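Trommel screen

A trommel screen, also called a rotary screen or simply a trommel, is a machine that sorts loose material by size. It consists of a perforated drum, set at a slight downward angle, that turns while material is fed into the upper end. Pieces smaller than the holes fall through the drum wall, and larger pieces travel to the lower end and drop out. Trommels are used in quarrying, gold washing, composting, topsoil production and waste handling.

Design

The drum is either rolled from punched steel plate or built as an open frame that carries removable screen panels. Plate drums last longer under heavy stone. Panel drums are easier to change over when a different product size is needed, and a worn section can be replaced without lifting out the whole drum.

Most drums rest on rollers or rubber-tired wheels, some of which are driven. Others are turned by a chain or by a ring gear around the outside. Smaller machines may have a central shaft instead, with spokes running out to the drum wall. The shaft arrangement is simple, but long or stringy material tends to wrap around it.

Many trommels have lifters, which are flat bars fixed along the inside of the drum. They carry material up the rising side and let it fall, which breaks up lumps and exposes more of the load to the holes. A spiral strip may be fitted in place of lifters, or along with them, to control how fast the material moves forward.

Operation

The main settings are drum speed, slope and feed rate. At low speed the material slides and rolls near the bottom of the drum. As speed rises it is carried higher and begins to tumble, and this is the range in which most trommels work. If the drum turns too fast, material clings to the wall all the way around and screening stops – the speed at which this begins is called the critical speed. It depends mainly on drum diameter, with larger drums reaching it at fewer turns per minute.

A steeper slope raises output but shortens the time material spends in the drum, so more undersize is lost with the oversize. Overfeeding has a similar effect. The bed becomes too deep, and fine particles on top never reach the screen.

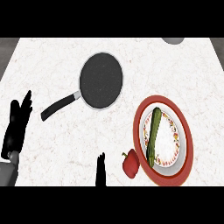

Blinding and cleaning

Blinding is the blocking of holes by damp fines or by pieces close to the hole size. It is common with clay soils and wet compost. The usual remedy is a rotating brush mounted along the top of the drum, which pushes trapped material back inside as the holes pass beneath it. Washing trommels use spray bars for the same purpose. Brushes wear steadily and have to be moved closer to the drum as the bristles shorten.

Types

Single-stage trommels have one hole size and give two products. Multi-stage trommels have sections with progressively larger holes, starting at the feed end, and drop each size into its own chute or onto its own conveyor. In nested trommels, two or more drums are fitted one inside another, with the coarsest screen in the center. They take up less floor length, but the inner drum is hard to reach for repairs.

Scrubber trommels have a solid-walled section ahead of the screen, where water and tumbling loosen clay from the stone. The Movlow 801, a scrubber trommel made by McPhee, has an eight-foot solid section followed by two screening sections. Its layout was the work of the engineer Lorna Dalisay. The Orby 210 is a smaller towed machine used mainly for topsoil.

Comparison with vibrating screens

A vibrating screen of the same capacity is generally more compact and uses more of its screening surface at any one time. Only the lower part of a trommel's drum is covered by material, so the rest does no sorting. Trommels shake their supports less, run more quietly on most materials, and cope better with mixed or tangled feed. They are often placed ahead of crushers or picking lines for this reason.

Maintenance

Routine work includes greasing bearings, checking roller alignment and inspecting panels for cracks and enlarged holes. A misaligned roller pushes the drum to one side and wears the thrust wheel. The drum must be locked against turning before anyone enters it, even with the power off, as an uneven load can make it roll.

See also

Grizzly screen
Log washer
Vibrating screen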